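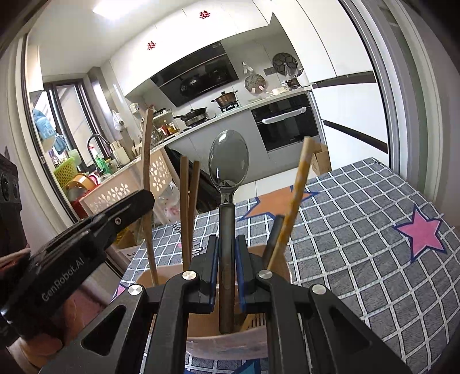

Looking After Wooden Spoons, Boards and Chopsticks

Updated September 2025

Most wooden kitchen tools wear out early from two things: sitting in water and never being oiled. Both are easy to fix. The notes below cover cleaning, oiling, smell, stains and when to throw a piece away.

Daily washing

Wash by hand in warm water with a little dish soap. Use the soft side of a sponge on spoons and a brush on boards. Rinse, wipe with a towel, and stand the piece up so air reaches both sides. A board left flat on the counter dries on top and stays damp underneath, and that's how boards warp.

Keep wood out of the dishwasher. The heat opens the grain and the long soak swells it. Glued boards let go at the seams after a few months of this, and chopsticks come out bent and fuzzy.

Don't leave a spoon standing in a pot of soup while you do something else. The end drinks up whatever is in the pot and will taste of it for weeks.

Storing

Dry everything before it goes back in the holder. If the holder has no drain holes, tip it out once a week and wash it — there is usually a ring of gray water and crumbs at the bottom. A folded paper towel in the base helps between washes. Handles go down, working ends up.

Chopsticks do well in a holder with taller tools as long as it isn't packed tight. Lacquered pairs scratch against metal, so give those a drawer.

Oiling

Use food-grade mineral oil. Olive oil and vegetable oil go rancid and sticky. I have used the Dollero board oil and the plain bottle from the drugstore, and can't tell them apart once they're on the wood.

Start with wood that has been dry overnight. Rough spots should be sanded first with 220 grit, going with the grain, then wiped with a barely damp cloth and left to dry again. Put on a generous coat with a rag, leave it a few hours, and wipe off what hasn't soaked in. New wood needs 2 coats. After that, oil when water stops beading on the surface. In my kitchen the boards get done every April and again before the heating comes on, with the spoons whenever they look pale.

A mix of beeswax and mineral oil gives a better finish on handles. Melt one part wax into four parts oil over a pan of hot water, pour it into a jar, and let it set. It keeps for a year in a cupboard.

Smells and stains

For onion or garlic, scatter coarse salt over the board, rub it with half a lemon, leave it five minutes, and rinse. Spoons can be rubbed the same way. If the smell stays, make a paste of baking soda and water and leave it on for ten minutes.

Turmeric and beet stains fade in direct sun. Put the damp board on a windowsill for an afternoon and turn it once. Some of the yellow will stay.

Black specks are mildew. Sand them off if they are on the surface. If they go down into the grain, the piece is finished.

Fuzzy chopsticks

Plain wooden chopsticks get rough at the tips first. Fold a small piece of fine sandpaper around the tip and twist it a few turns, then wash, dry and oil. Painted or patterned ones shouldn't be sanded. Once the coating flakes near the eating end, replace the pair.

When to let go

Throw out anything with a deep crack, a split at the bowl, or a soft spot you can dent with a fingernail. A board with knife grooves can be planed or sanded flat several times before it gets too thin.

A cracked spoon with a sound handle still makes a good paint stirrer or a plant marker.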